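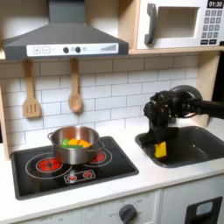
# 장난감 주방 정리 노트 (README)

인쇄하기 | 이메일로 보내기

안녕하세요! 집에 있는 장난감 주방 때문에 시작한 기록이 어쩌다 보니 파일이 꽤 커져서, 이참에 설명서를 하나 붙여 둡니다. 처음에는 소품 잃어버리지 말자고 엑셀에 한 줄씩 적던 거였는데요, 지금은 소품이랑 부착 부품, 스티커까지 합쳐서 776줄이에요. (네, 저도 이렇게 될 줄 몰랐어요.)

마지막으로 고친 날: 2023년 1월 29일

## 뭐가 들어 있나요

폴더는 2개예요.

- `jubang/` : 주방 본체 쪽. 후드, 전자레인지, 쿡탑, 선반, 벽 타일
- `sopum/` : 손에 쥐고 노는 것들. 뒤집개, 숟가락, 냄비, 접시, 모형 음식

`sopum/` 쪽이 훨씬 길고 300줄이 넘어요. 모형 음식은 세트마다 이름이 제각각이라서 Rutow 세트에서 "둥근빵"이던 게 Hudec 세트에서는 "번"이고 그래요. 일단 상자에 적힌 이름을 그대로 두고, 제가 부르는 이름을 옆 칸에 따로 적었어요.

## 칸 설명

| 칸 | 내용 |
|---|---|
| `ireum` | 상자나 설명서에 적힌 이름 |
| `byeolmyeong` | 우리 집에서 부르는 이름 |
| `jari` | 제자리 (걸이, 선반, 조리대, 서랍, 상자) |
| `jaejil` | 재질. 모르면 빈칸 |
| `jageong` | 움직임 여부. 인쇄면 `p`, 돌아가거나 열리면 `m` |
| `memo` | 아무 말 |

`jageong` 칸은 좀 애매해요. 후드 앞쪽 하얀 띠에 있는 + − 버튼은 네모나고, 그 옆에 까만 동그란 손잡이가 두 개 나란히 있잖아요. 오른쪽 끝의 점점 높아지는 막대는 인쇄라서 `p`로 적었고요. 저는 이걸 바람 세기라고 부르는데 우리 아이는 소리 크기래요. 그래서 별명 칸에 둘 다 적었어요!

전자레인지 시계는 01:30이에요. 처음에 이걸 시각으로 적었다가 나중에 "1분 30초"로 바꿨어요. 새벽 한 시 반에 밥 데우는 집이 되는 것 같아서요. 숫자 버튼은 하나하나 줄을 따로 만들지 않고 "숫자판" 한 줄로 묶었습니다.

## 제자리 규칙

정리할 때 제일 잘 먹힌 건 걸이였어요. 선반 밑에 나무 뒤집개와 나무 숟가락을 걸어 두는데, 왼쪽이 구멍 세 줄 난 뒤집개, 오른쪽이 숟가락이에요. 자리를 딱 정해 두니까 저녁마다 바닥에서 찾는 일이 확 줄었어요. 상자에 넣는 방식도 9월 한 달 해 봤는데 밑에 깔린 건 아예 안 꺼내 놀더라고요.

쿡탑 위에는 냄비 하나만 올려 두기로 했어요. 빨간 불 무늬가 보여야 아이가 바로 "요리 시작!" 하고 달려오거든요. 냄비는 쿡탑, 접시는 상자. 전자레인지 안도 비우는 게 규칙인데, 모형 음식을 넣어 놓고 며칠씩 잊어버리는 일이 많아서 `memo`에 "전자레인지 확인"이라고 적힌 줄이 제법 있습니다.

## 닦는 법

하얀 타일 벽은 회색 줄눈 쪽에 손자국이 덜 티 나고, 하얀 면은 바로 티 나요. 저는 물기 꼭 짠 천으로 닦고 마른 천으로 한 번 더 닦아요. 쿡탑은 반질반질해서 지문이 잘 보이니까 마지막에요. 나무 소품은 물에 담그지 마세요! 저는 한 번 담갔다가 숟가락 표면이 까슬해져서 사포질까지 했어요.

## 아직 못 한 것

- Gritwood 나무 채소 세트 284번 줄부터 재질 칸이 비어 있어요
- `byeolmyeong` 띄어쓰기가 들쭉날쭉해요 (나무숟가락, 나무 숟가락 둘 다 있음)
- Prarneo 접시 중 한 장이 어느 세트 것인지 아직 몰라요
- 잃어버린 소품은 줄을 지우지 않고 `jari`에 "행방불명"으로 남겨 뒀어요. 찾으면 고칠게요

## 가져다 쓰기

표는 마음대로 복사해서 쓰셔도 돼요. 별명 칸은 지우고 댁에서 부르는 이름으로 채우시는 게 재미있을 거예요. 틀린 이름을 보시면 이슈에 남겨 주세요, 주말에 몰아서 봅니다.

관련 글
- 나무 소품 사포질, 몇 번부터 시작할까
- 서랍 칸막이 종이상자로 만들기
- 모형 음식 세트 이름 비교표
- 아이랑 같이 하는 저녁 정리 순서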